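Tuva Moen
6/5/25

Household money thread, for the people who asked how the "no takeout" thing went. Short answer: expensively.

Back in April I decided every dinner we didn't order would go into a savings account. Real transfer, same night, whatever the pizza would have cost. I named the account Strand, after the beach town we've been failing to visit since we got married. 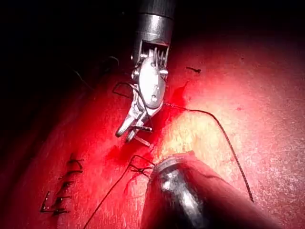
First flaw: I am the one who decides whether we were going to order. By week two I was "not ordering" sushi on nights when there was already chili on the stove. Strand got rich. Checking got thin. The electric bill got a strongly worded email.

Ottar (husband, Blomqvist, kept his name, so did I, the mailman copes) pointed out that moving money from one pocket to the other is not the same as having more pants. I told him to eat his chili.

He did have a point, so I sat down with the statements. I recommend a snack for this. Mine was crackers, which I had logged as "household repairs."

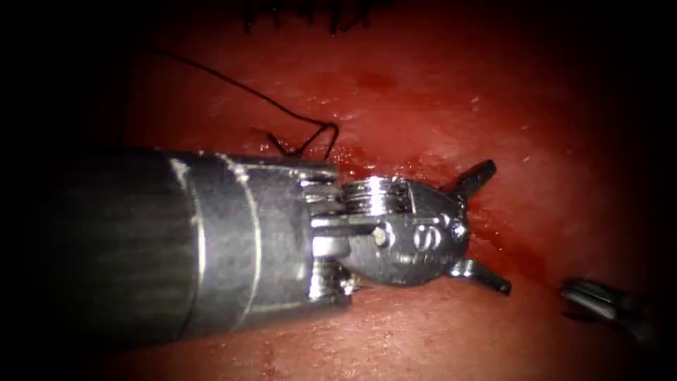 Total moved into Strand: $1,135. Total moved back out of Strand to cover things like gas and a birthday: I'm going to let you guess, but you should guess high.

I also found Uvareo, a meditation app I signed up for to be calmer about money. It had been charging me monthly. I was not calm.

And Skirham, which Ottar swore was mine and I swore was his. It's a rental fee on a water softener that left with the old kitchen. We've been paying rent on the memory of soft water.

Called to cancel. The hold music was one song. I know all of its moods now. Refund is coming in the mail, in the form of a check, like it's from my grandmother. 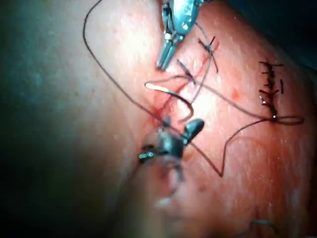

New rules. One transfer a week, on grocery night, and only what's left from the grocery money. If nothing's left, nothing moves, and I don't get to feel like a saint about it.

Ottar gets veto power over imaginary sushi.

Strand stands at $2,039 if you count the refund, and I'm counting the refund. The place we want in Brangate wants $1,762 for the week, before food.

Before food. So we'll be cooking there too. I'm told they have a stove.

Somebody please send me a chili recipe that isn't mine.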